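The Slow Shelf: what I learned from a winter of mending my own clothes

I had a plan for January and the plan was to buy no clothes. None. I'd added up what I spent at the fall sales and got $323, and when I looked at what I'd brought home for it I could only find two things I'd worn more than once (a gray cardigan and some very good socks). So I pulled the mending bag out from under the bed, which is where mending goes to be forgotten, and tipped it onto the rug.

Thirteen pieces! Some of them had been in there since we lived over on Wonby Street, and that's three apartments ago. There was a pair of corduroys with the hem down, a flannel shirt missing its second button, a wool sweater with a moth hole right at the belly, and a pillowcase I have no memory of owning. I sorted them into quick ones and scary ones and then, of course, did all the quick ones in a single evening with the radio on and felt like a genius.

The scary pile took the rest of the month. I'm not a trained sewer, I should say. My grandmother taught me a running stitch and how to sew on a button, and everything past that I've picked up from library books and from the Friday mending table at Chin Hall. If you haven't been, it's in the back room, it starts at six, and you don't need to sign up. Bring the thing that's broken and a lamp if you have one, the lighting in there is terrible.

The sweater was the one I dreaded. I wanted an invisible darn, and I spent two evenings matching the yarn and weaving this tiny careful patch, and when I put it on I looked like I'd spilled oatmeal on myself. I picked it all out again. Then I did it over in bright orange, with fat stitches, in a shape I'm going to call a leaf, and I love it. I wore it to the grocery store and two people said something nice. I've come all the way around on visible mending, at least for sweaters. For work pants I still want it hidden.

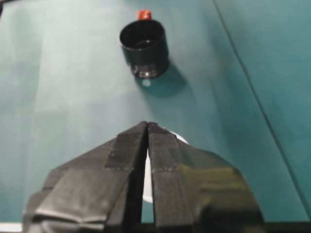
Irfan Gunawan wrote in after the last issue to say that I'm too easy on orange yarn and too hard on hidden darns. His view is that most of them fail because people pull the thread too tight, so the fabric puckers and the eye goes straight to it. He leaves a tiny loop at the end of every row, washes the sweater once, and lets the loops draw up on their own. He also wanted it known that he has worn the same navy pullover for four winters and I'd never find the darn in it.

Well, Irfan, I tried the loops! I used them on an old scarf so there was nothing much at stake, and you're right, it lies a lot flatter than mine did. I'm not picking out my leaf, though. The leaf stays.

A few smaller things from the month, in no order. Wax your thread when you're sewing buttons on anything heavy, it tangles so much less. If you're hemming corduroy, press it from the inside or you'll flatten the ridges and have a shiny stripe around each ankle (ask me how I know). Cut your thread shorter than you want to. I always think a long piece will save me time and then I spend that time swearing at a knot. And please put your pins back in the pincushion the minute they come out, my left heel is still sore.

I did give up on one piece, a pair of jeans where the inner thighs had gone to almost nothing. I patched them, and they ripped next to the patch. I patched that, and they ripped next to that. They're now a stack of very nice denim squares and I've already used one on the elbow of a jacket. If anyone wants a few, I have plenty and will bring them along.

Next issue I want to talk zippers. I've got a winter coat with a slider that splits open every time I sit down, and I've had two opposite pieces of advice on it: squeeze the slider with pliers, or replace the whole thing. If you've done either one, write and tell me how it went before I ruin the coat. I'll be at the table Friday with the coat, the pliers and the bag of denim.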